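**Moltimico adds artificial flowers to its training set**

1 June 2025

Moltimico has finished the first round of recordings for a project meant to teach a robot arm to handle stems, leaves and petals. The Vurnthorpe company logged 1,631 attempts between March and the end of last month, all of them guided by a person.

Operators steer the arm through each task while its joint positions and camera views are saved together. Those recordings are then used to train a model that will try the same tasks without help. Of the total, 314 were thrown out for dropped data or a late start.

"Flowers are hard because the leaves get in front of everything," said Esi Amegashie, who runs the recording sessions. "You come in close and the thing you were reaching for is behind something else."

The team works with artificial roses so the same stems can be used over and over. Three operators share the work, and each is asked to vary the approach angle from one attempt to the next. Tanner Desjardins, who labels the finished recordings, said failed grasps are kept in the set as long as the data is complete — they get their own tag.

The wrist camera often has a stem right up against it, with the blooms spread to either side.

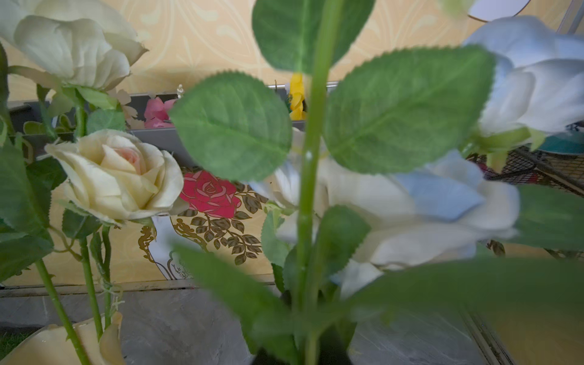 ## What comes next

A second round will add 233 attempts in different lighting. Man-sik Heo, the project's engineer, said the first trained model will be tested after that, on arrangements it was not trained on. Moltimico has not decided whether to release the recordings.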